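Rental unit walk-through, furnished 1BR, upper floor
Kiltar Court, unit 12
Mon 20 July
Walked by: Waraporn Chuensuk
Copy to: Pichit Wiriya (owner side)

OK = fine. FIX = before next tenant. WATCH = look again next visit. Comments where I had time.

ENTRY AND HALL

Front door closes and latches - OK
Deadbolt - FIX. Sticks on the last quarter turn, have to lift the door to throw it. Strike plate is sitting low. Same note as February, still not done.
Peephole - OK
Hall light - OK, both switches
Smoke alarm, hall - OK, pressed test, loud. Date on the back still good.
CO alarm - FIX. Chirping. New battery didn't stop it so I think the whole unit is at end of life. Pichit please order, don't wait on this one.
Floor mat - WATCH. Corner curls up right where you step in. Tape or toss.

BEDROOM

Smoke alarm, bedroom - OK
Window opens fully (second way out) - OK but stiff. Soap on the track helped some.
Window guard release - OK, opens from inside with no key
Bed clear of baseboard heater - FIX. Foot of the bed is too close, bedding can touch the heater. Needs to move over a good 17 inches, there is room on the closet side.

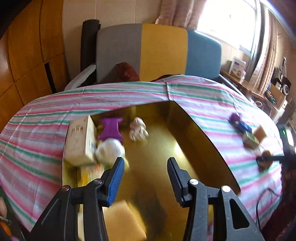
Outlet behind the bed - FIX. Cover plate cracked, plug sits loose. Turned that one off at the panel and put a sticky note on the breaker. Don't take the note off untill the plate and outlet are both swapped.
Closet door on track - OK
Closet bulb - WATCH. Bare bulb over the shelf. Nothing stacked up to it right now but the next people will do it. Want a covered LED in there.
Dresser strapped to wall - FIX. Strap is there, screw is only in drywall. Needs a stud.

KITCHEN

Stove, all burners light - OK
Anti-tip bracket - OK, pulled on it
Range hood filter - FIX, greasy. Soak it or buy new, Wallner has them by the register.
Extinguisher - OK, needle in green, pin in. Tag is from last year so it's due.
GFCI by sink - OK, trips and resets
Under sink - WATCH. Small drip off the trap, 2 or 3 drops while I stood there. Hand tightened, dry after. Put a paper towel under it to check next time.
Cleaning stuff locked or up high - OK

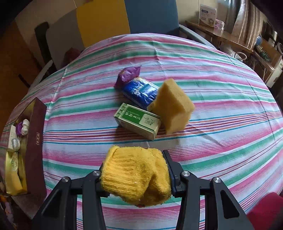
Fridge cord - OK now. Had been pinched under the back foot, moved it. No damage to the jacket that I could find.
Trash can lid - broken hinge, not a safety thing but write it down somewhere.

BATHROOM

GFCI - FIX. Trips but will not reset. No hair dryer use until done, told the office.
Exhaust fan - OK, noisy. Holds a square of tissue.
Hot water at tap - WATCH. Over 120 on the thermometer, should come down a bit. Basell did the heater last time, call them.
Grab bar - OK, solid
Tub mat - missing. FIX
Caulk - black along the back edge, redo

MAIN ROOM

Table steady - OK, tightened the bolts underneath
Chairs - FIX one, back rung is split. Out of use and turned to face the wall.

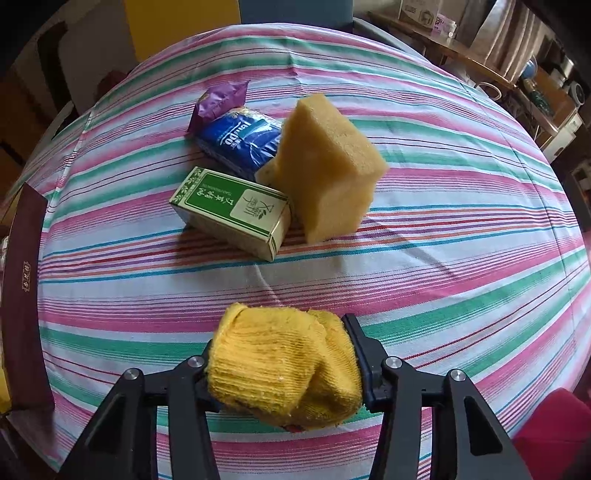 BALCONY

Rail - OK, pushed hard in 4 spots, no movement
Gap between bars - OK
Slider lock - OK
Slider screen - torn at bottom, patch
Drain - FIX. Packed with leaves, water is backing up toward the door sill. Ten minute job, I just didn't have gloves with me.

PANEL AND CORDS

Panel labeled - partly. Half the labels are in pencil and cant be read. Relabel.
Panel clear in front - OK
Power strip, main room - FIX. Plugged into another strip. Pulled the second one and left it on the counter. The Edasell strip is the good one, keep that.
Cords under rug - none found, OK
Window blind cords - FIX. Long loops in the main room, no cleats. Cut or get cordless.
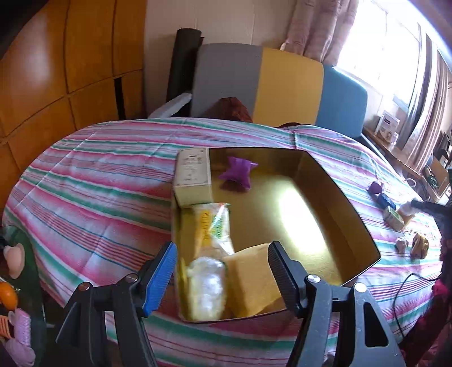 Blinds in the bedroom are already cordless so just match those if we order. Same width I think, measure first.

DO FIRST
CO alarm
Bathroom GFCI
Bedroom outlet
Move bed off heater
Balcony drain before it rains again

Rest can go on the regular list. Pichit, the deadbolt too if the locksmith is coming out anyway for the laundry room. I'm back through once the CO alarm is in, leave the box and receipt on the kitchen counter.

W.C.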